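Gestix Channelling Cushion

Burkance's best seller among mediums, trance speakers and anyone who sits very still while somebody from another star system does the talking. Sessions run long. Higher beings have no knees and rarely think to ask after yours.

Filled with buckwheat hulls, with a zip-off cotton cover that goes through a cold wash. Colours: Kokum (a dusty purple) or charcoal. The purple outsells the grey, as you might expect. 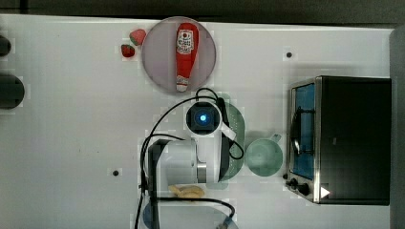 Strawberries, ketchup and a plate.

Height: 11 cm
Weight: 3 kg
Item no.: 337

The carry handle is stitched on twice – our first batch wasn't, and we heard about it from several planes of existence. Hulls flatten with use, so top-up bags are sold separately.

Price: $171, postage included within Australia. Orders placed by Saturday go out the following week. Please email us about returns, as we don't pick up thoughts.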